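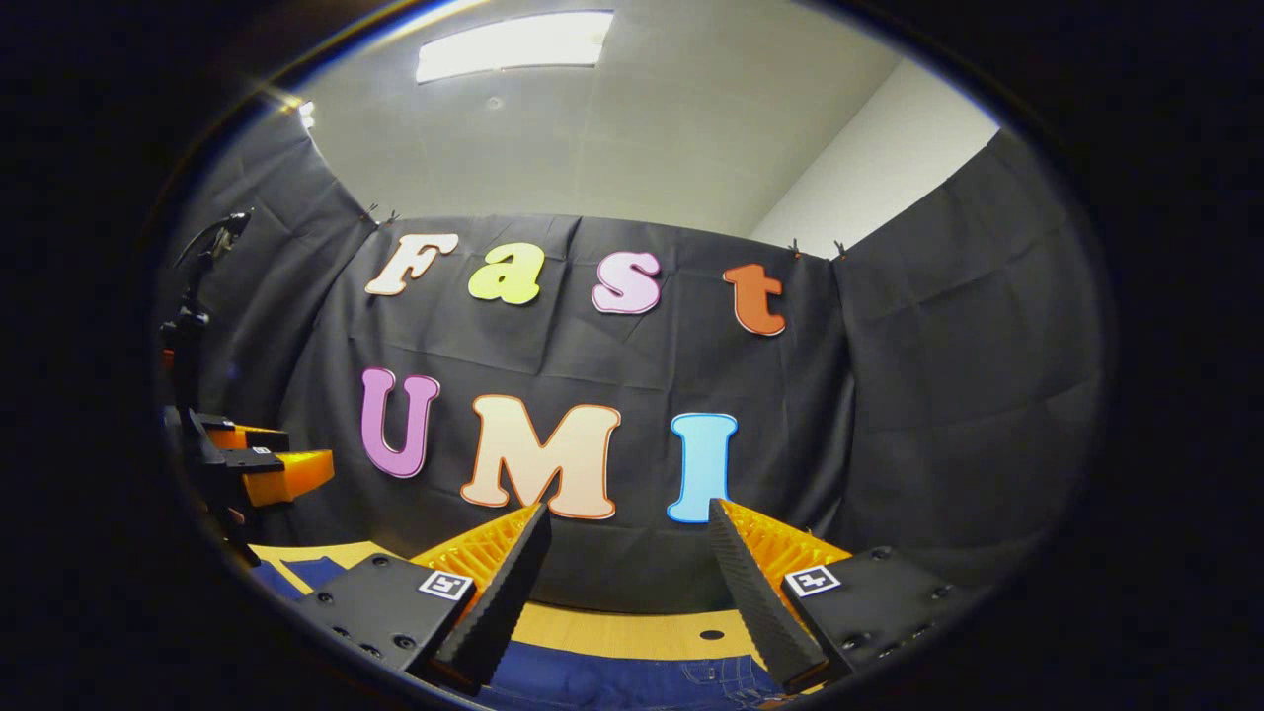
Fast UMI letters up on the black cloth, four clips along the top

Forum > Paper, Fabric & Party Decor > Backdrops

Thread: Cut-out letters on black fabric -- how do I get the wrinkles out now?

violk_crafts wrote:
Hi all, Viorica again, the one with the balloon arch questions in September. So the letters are up!! Bubble style, top row "Fast", bottom row "UMI", every one a different color with a thin outline. I went with the pastel-ish set plus the orange t, and I love how they pop on the black. My problem is the cloth. It has soft wrinkles all over and once you notice them you can't stop. I don't want to take the letters down again, it took me all evening to get the curve right. Any ideas?

stitchwitch99 wrote:
Oh those are cute! The blue I is my favorite. Steamer from the back, low setting, keep it moving. I do this with every backdrop I own and have never lost a letter.

pastelpete wrote:
Careful with that. What are the letters stuck on with? If it's glue dots, steam will loosen them and you'll be picking an M off the floor.

violk_crafts wrote:
Glue dots, yes. The Gutix ones. I used 2 packs.

pastelpete wrote:
Then no steam. Wrinkle spray and pull it tight with your hands, let it dry overnight.

stitchwitch99 wrote:
I've steamed over glue dots plenty of times, Pete. You just don't park the thing on one spot. Spray leaves marks on black cloth and then she has wrinkles AND marks.

nives_p wrote:
I'm with Pete on the steam but for me the real issue is the clips. You've got two by the F and two over past the t, and nothing that I can see in the stretch between, so the middle is going to sag. Get a few more of those little black binder clips along the top. A box of 50 is cheap and they disappear against the black anyway.

violk_crafts wrote:
Ooh ok. I was trying to keep clips away from the word so it would look clean, but you're right that they hardly show.

gluegunmarge wrote:
Am I the only one who likes the wrinkles? It's cloth. Flat black looks like poster board. I'd leave it alone and spend the time on something else.

What I would change is the top row. The a and the s ride up higher than the t and my eye keeps going there.

violk_crafts wrote:
Marge that's on purpose :) it follows the curve of the fabric. I did try it straight first and it looked stiff to me.

gluegunmarge wrote:
Fair enough, your wall. I'd still bring the t up a hair.

nives_p wrote:
Leave the t! It goes with the bouncy letters.

Another thing, that ceiling light is strong. Flat white light from overhead makes every fold look deeper. Try it with the light off and a lamp on each side before you spray or steam anything. -- Nives Palumbo

lurkerlou wrote:
Where did you get the outlines? Are they two layers or printed? I want to do a name for my niece and everything I find is plain one-color.

violk_crafts wrote:
Two layers, Lou. Cut the big shape in the darker color, then the same letter a bit smaller on top. The F is cream over an orangey brown and the s is light pink over a darker pink. I cut mine by hand from Stenska card, the 500 sheet pack (I will be using it until I retire). If you have a cutting machine it'll be much quicker, look for an "offset" setting.

lurkerlou wrote:
Thank you!! Going to try it in greens.

violk_crafts wrote:
Update on the plan: more clips first, then lamps, and if I still hate it I'll do the spray on a scrap to see if it marks. Sorry stitchwitch, I'm too chicken for the steamer.

stitchwitch99 wrote:
Your loss, lol. Test the steam on the scrap too, stick a dot on it and see.

violk_crafts wrote:
Ok that I can do. Will report back.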